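Ezekiel Fitzsimmons
2024-11-19
Trailer for Grallitz is out. It's the animated feature Wallico has been working on since before the studio moved out of Hamilton. Two minutes and a bit, and most of it is new footage. Notes as I go.

The villain is finally on screen. Trimik was only a voice in the teaser. Now we get the full design, a tall grey figure in a travelling coat who steals the colour out of whatever town he walks through. The harbour shot is the best thing in the trailer.

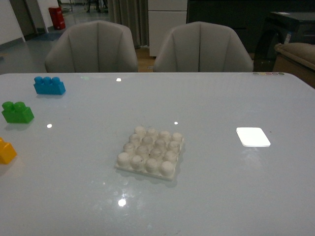
Running time is listed as 100 minutes. The festival cut was 137, so a lot has come out. I'd guess most of it is the lighthouse story, because the keeper doesn't appear in the trailer at all.

Ruiz-Ortega is credited as director and co-writer. The earlier poster only had the directing credit.
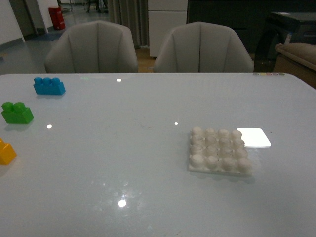 Music sounds like the same fiddle theme from the teaser, slowed down and with a choir over it. I preferred it without the choir.

There's a short scene with the sister in the theatre, around the middle. Her lines have been re-recorded. The voice is lower than it was in the festival cut and she sounds older, closer to the script.

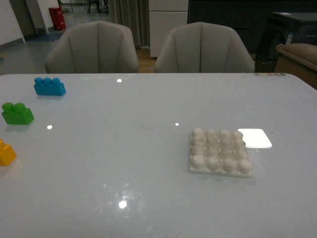 Release is January, 38 screens to start. Some 20 of those are in Ontario and the rest are split between Quebec and the West. Nothing listed for the Maritimes yet. I've asked the distributor and will add a post here if they answer.

A few people have asked if it's okay for little kids. The festival cut had one rough bit, when the ferry goes down. It's in the trailer for about a second. Mine watched it at six and was fine, but she did want the hall light on.

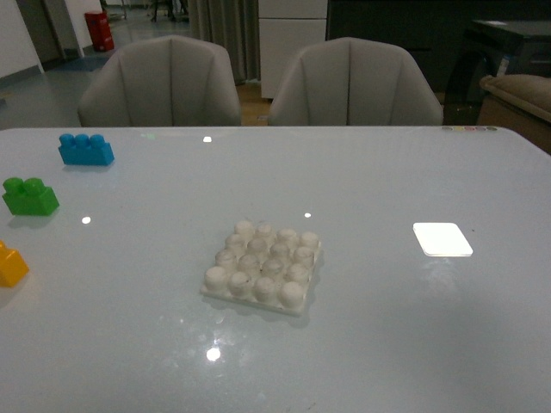 Correction to the second post: the harbour shot was in the teaser too, just darker and without Trimik in it. Thanks to those who wrote in.

Full review when the press screening is done.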